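乐队换了主唱以后,还应该用原来的名字吗?

galach_fan
发表于2024年3月30日

大家好,中文不是我的母语,写得不对的地方请原谅。我喜欢Wornach这支乐队很多年了。原来的主唱离开以后,乐队停了很久,今年宣布找到新主唱,五月要开始巡演,名字不变。我已经买了票,场地可以容纳900人。可是我听了新的现场录音,心里有一点矛盾:歌是一样的歌,声音是另外一个人的声音。我想请教各位,你们遇到这样的情况,会把它当作同一支乐队吗?另外,老专辑《Kassab》的再版值得买吗?

浏览2,521次

小调和弦

我认为要看歌是谁写的。Wornach的大部分曲子是吉他手写的,所以名字留下来,我可以接受。如果词和曲都是主唱一个人写的,那么换一个名字比较好。我听过Zarkix换人以后的演出,前面三首歌很不习惯,后来鼓一进来,我就跟着唱了。

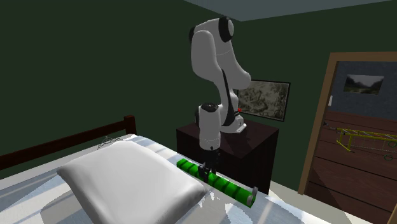 阅读时间:2分钟

关于再版的《Kassab》,我买了黑胶。这一版只印了2,000张,多了两首排练时的录音,音质不太好,但是可以听到原主唱和鼓手商量怎么结束一首歌。如果你已经有第一版的CD,而且不收藏黑胶,我建议先在网上试听这两首,再做决定。母带的处理比第一版响一些,安静的段落因此少了一点层次,第四首最明显。

旧磁带

没有原来的主唱就不是那支乐队。票退了吧。

慢板听众

楼上说得太快了。主唱离开,其他四个人还要生活,也还想演奏。我建议你去听现场,不要用录音来比较。新主唱唱老歌的时候降了一个调,副歌的高音部分让观众唱,我觉得这个安排是有礼貌的。新歌只有两首,其中慢的那一首比较适合他的声音。

还有一件小事:你说的那个场地,左边的低音太重,请尽量站在调音台前面。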